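Shop Gallery: The Hand Grippers, March

Members keep asking what has been going on at the yellow table, so this page is an attempt at an answer. The project is called Drutia. It was Abundio Palacios's idea, and the pitch he made at the shop meeting went like this: we build pairs of grippers that a person holds and works by hand, we do a lot of ordinary chores with them while they record, and at the end a robot arm learns the chores from the recordings. He had a slide with the number 1000 on it. That was how many recordings he wanted by summer.

I was one of the people who asked what was wrong with hands. I still ask it. But I've been put in charge of the shop pages, and the build has eaten a fair amount of our filament, so it gets a gallery like the lathe rebuild and the Stasto bike trailer did before it.

A few things to know before the pictures. The bodies are printed, over several versions, and the ones in use now are the fourth. The fingers went through more changes than anything else. The black-and-white squares are for tracking, so the software can work out where each gripper is. I was told this would be the easy part. It took up most of February, and Arwel Morgan rewrote the calibration notes so many times that the binder has a section labeled "ignore." 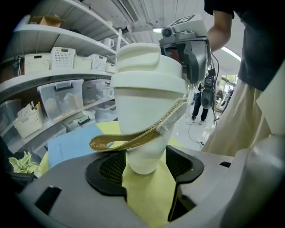
Shop Gallery, No. 17

Cup with a lid and a strap, seen from very close up over one of the grippers, with a second gripper raised behind it. Strapped things were Arwel's suggestion. A plain cup is a friendly object for a machine; a loop of woven strap hanging across the front is less friendly, and if the whole idea is that this works in a real kitchen, somebody's real cup is going to have something dangling off it.

My complaint about the cup is the same one I have about the project. Picking it up with a gripper takes attention. You squeeze, you look, you wonder if you have it, you squeeze again. Abundio says that is the skill being recorded. I think what's being recorded is a grown adult being careful with a cup, and I would like to see an arm do something with that before we print a fifth version.

Note the cables, too. The original plan said wireless. The plan also said under 400 dollars for the pair, and I have seen the receipts from Kendley, where the small parts came from, and we passed that before the first gripper could close all the way. Abundio's position is that the early parts don't count because they broke. They were paid for, so on my sheet they count.

I'll give them the markers. Once they were fixed down flat and stopped being stuck on with tape, tracking got a lot less jumpy. A marker that lifts at one corner will throw the position off, and you don't find out until you play the recording back and the gripper appears to be somewhere over the parking lot.

The next one is two-handed work, and if you have only ever tried the grippers one at a time, you should know that two is a different thing. Your elbows come up. You start leaning over the table. After 15 minutes I had a sore neck and a new respect for anybody who does this on purpose. 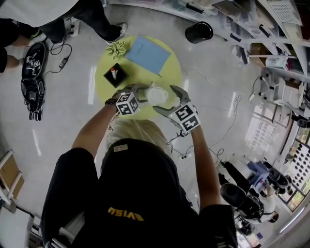 Both grippers on the round container, yellow table.

Round things are where the fourth-version fingers are supposed to earn their keep. The curve was drawn to hug a container from both sides, and in the hand it does feel better than the old straight ones, which tended to pinch low and tip whatever you were holding. I tried both sets the same evening and I'd take the curved ones. That's as much praise as I'm prepared to put in writing.

The cubes on the grippers are a different arrangement from the single flat square. More sides means the tracking has a better chance of seeing one when you turn your wrist. They also stick out and knock into each other when you bring your hands together, which is what you do with a round container. Arwel is looking at moving them back. Abundio would like them left alone until the current batch of recordings is done, and I can see his side of it, given February.

Where it stands now: there are over 400 recordings on the shop drive, a long way from the number on the slide. The arm itself is the old Morrison unit from the back room, and it still needs a wrist motor. So at this point we have a large collection of people moving cups and containers, and no robot that has moved either. When it does, I'll put up another page, and if it works on a cup with a strap on it I will say so in the first line.

If you want to try a pair, ask Arwel and read the calibration notes first, skipping the section marked "ignore." Please put the cables back the way you found them. Print files are in the Drutia folder on the shop drive. Use the fourth version; the third has a hinge that cracks.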